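Brivari Tape Sorting Set

README, second release. Maintained by Shafiq Siddiqui and Fatima Maluleke.

What is in the set

The set covers one small tabletop job: putting rolls of colored tape into a tray. It holds 706 clips and 3,221 still pictures, all from the Ditport site. An earlier batch from Flitham used a deeper box in place of the tray and is kept in its own folder. Please don't mix the two when reporting results.

Each clip has a plain text note with the roll colors, the starting layout and whether the job was finished. Stills have a color note only.

The rolls

All rolls are small and are used as bought, with the core left in. The color note names the tape, never the core. Blue is the most common color in the Ditport clips. Teal and blue were mixed up in 22 of the older notes, and these were corrected in July.

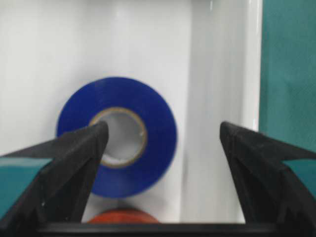 Blue roll seen face-on, with the tan-brown cardboard core.

The opening in the core often shows whatever is behind the roll. If you are cutting out roll shapes, treat the opening as background – our own outlines do this, but the Flitham ones filled it in.

Soft edges on close views were left alone. We did no sharpening and no color correction.

The table and tray

The work surface is covered with a teal-green cloth. Creases and fold lines were not ironed out between sessions, so they can't be used to line up one session with another. The tray is white plastic with rounded corners and a low rim. It has no fixed spot on the cloth, and in many views only part of it shows.

A roll counts as placed when it lies flat inside the rim. Rolls may touch each other. Order and spacing don't matter.
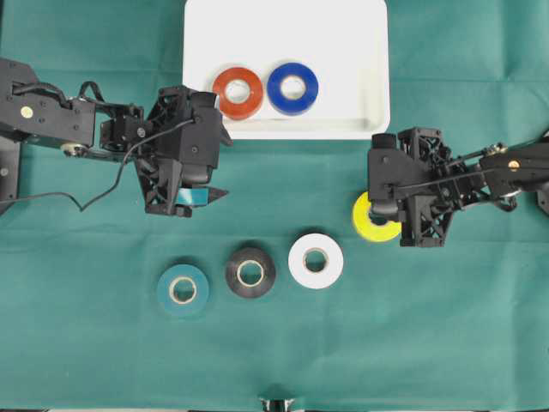

Orange-red and blue rolls side by side in the white tray, on the teal-green cloth.

Color names

Use the names as they appear in the notes:

blue – includes deep blue and royal blue
orange-red – written as "red" in release 1
teal – blue-green tape only, never the cloth

Known problems

Teal tape is hard to pick out against the cloth. Shadows along the inside of the tray have been outlined as part of a roll in a few stills. Two folders, Magalhães A and Magalhães B, share file numbers, so keep the folder name when you copy anything out.

Changes

19th May: color names made the same across all notes, "red" replaced, duplicate stills removed.

Corrections go to Fatima Maluleke. Send the folder name and file number with the color you think is right.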